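Le coin café de l'atelier change de tête

Bon, on y est presque ! En décembre, l'atelier de Govammont rouvre son coin café, et comme c'est moi qui me suis portée candidate pour le choix des gobelets (je ne savais pas dans quoi je mettais les pieds), je vous raconte un peu. Les anciens, vous vous en souvenez : tout fins, tout blancs, on se brûlait les doigts avant la première gorgée. J'en ai bu, des cafés, en tenant le bord du bout des ongles…

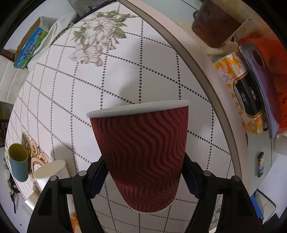

Mon critère à moi, c'était la prise en main. Bernardo Ramalho voulait du transparent, « pour voir ce qu'on boit », mais il a perdu le vote et il le prend plutôt bien. J'ai un gros faible pour le rouge foncé, avec ses vagues en relief tout autour et son bord blanc bien épais, et je trouve qu'il ressort drôlement bien sur la nappe à fleurs ! Le bleu canard me plaît aussi, pour ceux qui aiment retrouver leur gobelet au milieu des autres.

Côté pratique, on part sur un premier carton de 380, à garder au sec dans le placard du fond, à côté des filtres. Un gobelet par personne et par après-midi, ce serait déjà formidable (écrivez votre prénom dessous, au crayon gras). Le café sera servi dès 14 heures, le thé aussi, et si quelqu'un a une bonne recette de sablés, je prends. Pour la nappe, je cherche encore des pinces, la table est toujours en plein courant d'air.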